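How to Make a Species Range Map from Museum Records

A range map is only as good as the records behind it. These steps cover a plant or animal group of modest size, using a spreadsheet and any free mapping program.

1. Gather the records. Download every specimen entry for your group and keep the catalog number with each one. Our beetle set from the Siltaro hills came to 1,148 rows.

2. Remove duplicates. Two museums often hold specimens from one collecting event. Match on collector, date and locality.

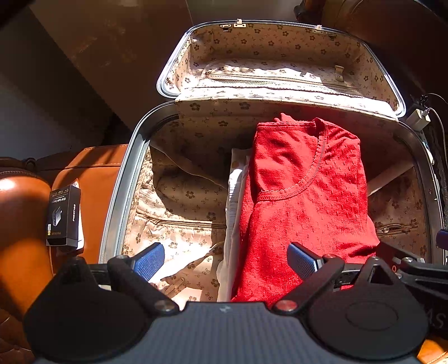 3. Check the coordinates. Sort by latitude and look at both ends of the list. Points in the sea usually have a missing minus sign. We threw out 14 rows that had only a country name.

4. Add elevation. Erzsébet Kozma splits her maps at 700 meters, where the beech forest starts. Use whatever break suits your area.

5. Plot the points before drawing any outline. Leave gaps as gaps. An empty valley may just be one where no one has collected.

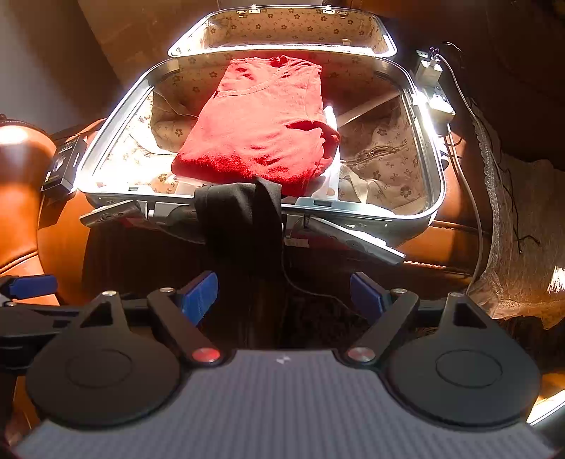
Open suitcase with flowered lining

6. Draw the outline by hand, then save it as a separate layer. Note the date of the download in the map legend.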